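Write the Reset Rule Before the Task Rule

Most of the written practice for two-arm tabletop cells deals with the task. It names the objects, the order of moves, the grasp points and the condition for success. The reset gets one line, usually "return items to start." I think this is backwards. In a cell that repeats household work, the reset decides what the recorded runs are worth, and it deserves the longer section.

I reached this view while revising the operating standard at Sturnadero, where I maintain procedures for a set of benchtop cells. Version 8 of the document had a full page on gripper approach and two sentences on how the table should look before a run. We reviewed 2,073 runs made under that version. The largest single group of rejected runs had no fault in the motion at all. The starting layout was outside what the task sheet allowed, or the sheet was so vague that two reviewers could not agree whether it was outside or not.

A dish task shows the difficulty. "Rack on the left, cloth on the right" is a complete instruction to the person who wrote it. It says nothing about whether the cloth may be folded, which way a plate should lean, or how close a bowl may sit to the front of the rack. An operator fills these gaps with habit. By the tenth reset the habit has become the layout, and the run set covers a much narrower range of starts than the sheet claims. 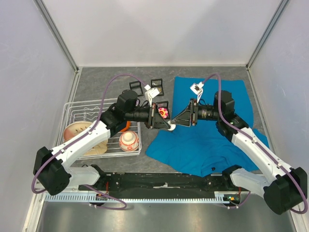

Two remedies are common, and both are weak on their own. The first is to fix every position with marks or a template. This makes review easy and suits acceptance testing, where the point is to compare one build with another. For anything meant to carry over to a kitchen, it defeats the purpose. The second is to tell operators to "vary the layout." People are poor at this. They shift the easy objects and leave the awkward ones where they are.

The standard should state a range for each object and a method for choosing within it. For rigid items, the range is a zone and a set of allowed orientations. For cloth, a zone is not enough, and the sheet should name a state: flat, folded or dropped. "Dropped" must be defined by procedure, such as released from a stated height with no smoothing afterward, because no one can check a crumple against a drawing. Ngaio Stubbs, who wrote the Miyazaki line's sheets, objects that this makes them too long to read at the bench. Her sheets run to 2 pages and mine run longer. I accept the cost. A short sheet that cannot settle a dispute only moves the work to the reviewer.

Cables belong in the same section. Many standards treat cable routing as an installation matter, checked once and signed off. On a small cell, the loops move with the arms, and slack that was acceptable with an empty work surface may not be acceptable once a rack with raised wires is added. Our current text requires a clearance check by slow motion through the full working range whenever a fixture taller than the gripper fingers is introduced. The check is recorded with the layout, under the same revision number.

Shared space between the arms needs a rule too. Sodidley's Stevamum controller lets the integrator set a minimum distance between tools, and the temptation is to set it once for the cell. A handover and a two-sided sort need different values. The value should be on the task sheet, where the operator will see it, and a run started with the wrong value should be rejected whatever its outcome.

None of this calls for new equipment. It calls for the reset to be written by someone who has done it repeatedly, and to be tested by handing the sheet to an operator who has not. If the second person has to ask a question, the answer goes in the next revision.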